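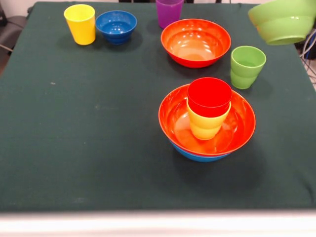 Erkano Cups and Bowls: Cheerful, Shiny, Overpraised

I went in doubtful. Plastic picnicware gets sold every May as if it will change your summer, and the Erkano listing lays it on thick: "designer color," "heirloom quality." It's plastic. Let's start there.

The color is the best thing about it. Against a dark green cloth the yellow cup and the big orange bowl look great, and the small deep-blue bowl is the one I keep reaching for. It has a proper foot and ridges down the outside, so it stays in your hand.

Less good: nothing quite goes together. The yellow cup is plain, the light green one has bands around it, and the orange bowl is a smooth flare. If you want a matched table, look at the Lubis set. I was also promised that everything nests. Some of it does. The banded cup jams – 12 washes in, I still have to twist it loose.

The large bowl has a narrow base for such a wide mouth. Fine for chips. I wouldn't fill it with punch and leave it near a six-year-old.

The listing has 2,610 ratings, nearly all glowing, and I'd like to know how many were written in the first week. My old Drutis cups cost 20 dollars and have gone cloudy, but they stack.

At 40 dollars, no. On sale, maybe.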